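Chapter 8
Sleep and the Daily Schedule

Learning goals
After reading this chapter, students should be able to describe the stages of a normal night's sleep, explain how light affects the body clock, and keep a simple sleep record.

8.1 Why Sleep Is Studied

For most of history, sleep was treated as a pause between two days. Researchers now regard it as an active state, with its own order and its own demands on the body. During the night the brain passes through lighter and deeper stages several times, and dreams are most vivid in the stage known as REM sleep.

The timing of sleep is set largely by the body clock, which responds to light. Morning light tends to move sleep earlier; bright light late in the evening tends to delay it. Meals, exercise and caffeine also play a part, as does the sleeping place itself - its noise, its temperature and its bedding.
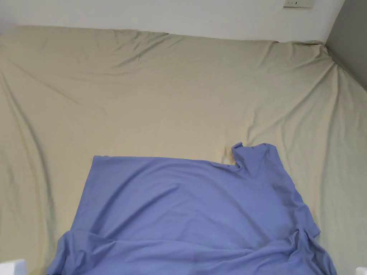
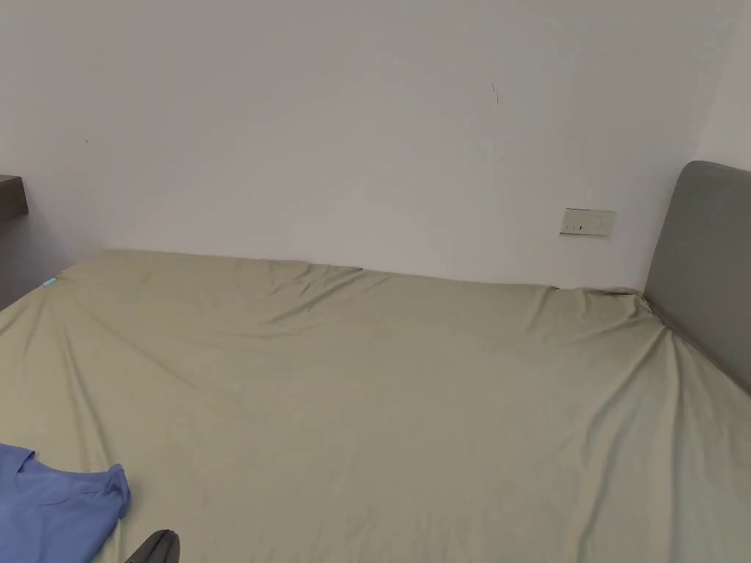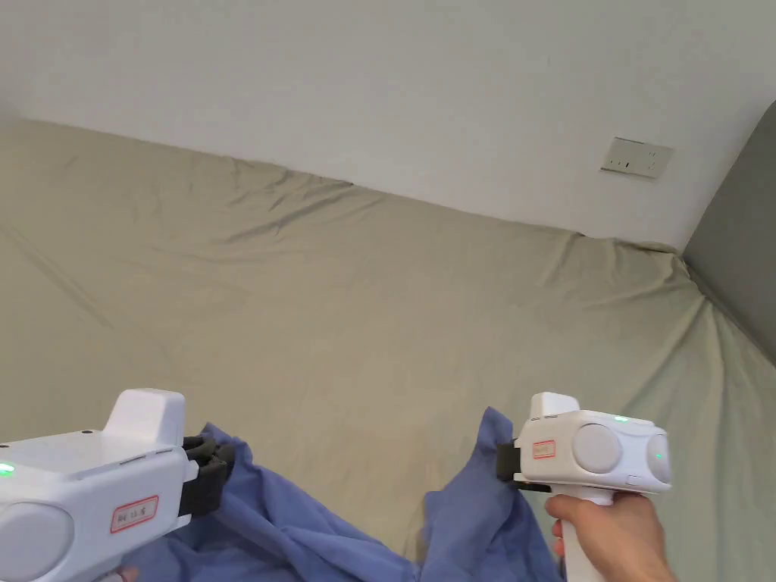
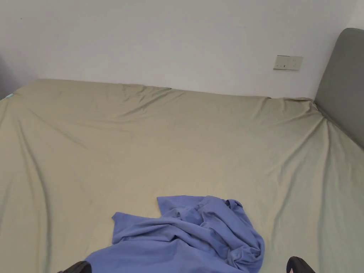
A khaki-beige fitted sheet on the bed.

Why do people often wake before the alarm?
The body clock can prepare for waking ahead of time, especially when a person gets up at the same hour each day.

8.2 The Durnetcombe Sleep Records

Much of this chapter draws on records kept by 107 adults in the town of Durnetcombe. The project was led by Pylyp Hladun and Tuncay Çetinkaya and began in June. Each participant wrote down bedtime, waking time and any naps for up to eight weeks. Three of the records are reprinted at the end of the chapter and will be used in the exercises.

Students should begin their own record before reading Section 8.3. Entries are best made soon after waking - memory of the night fades quickly.

Key terms: body clock, REM sleep, sleep debt, sleep record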